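Right, notes for the grasping talk. Slot's at 11, so don't waffle.

Say hello, thank Yara Twal for the invite, then straight in. We wanted to know if a robot arm could pick the right box when the boxes all look alike -- same maker, same sort of cartoon, same shiny card. Our method is called Plundness (blame Magdy!). Instead of training on one tidy photo per product, we let the arm look, shift its view a bit, and look again before it commits.
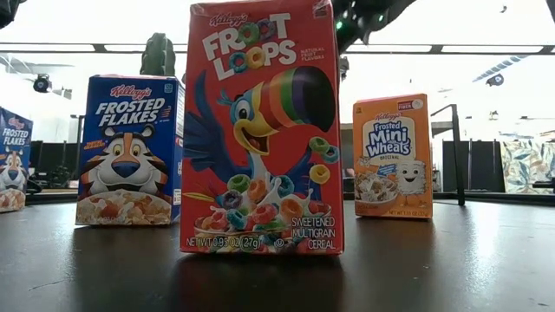

Why not simply give it more training photos? We tried that first, and the gains dried up quickly, while a second look kept helping with boxes the network had never met.

Now the numbers, slowly, they always want to write these down. We ran 478 picks. Single look: 43 wrong boxes. With the second look: 11, same boxes, same lighting. I was so pleased I rang Blandine before I'd even checked the logs (then I checked the logs, and they held up).

Mention the cost -- each pick takes almost 6 seconds longer. Elínborg thinks we can halve that, I'm less sure. Pause for water. Next bit is Nnamdi's slides on glare, so hand him the clicker.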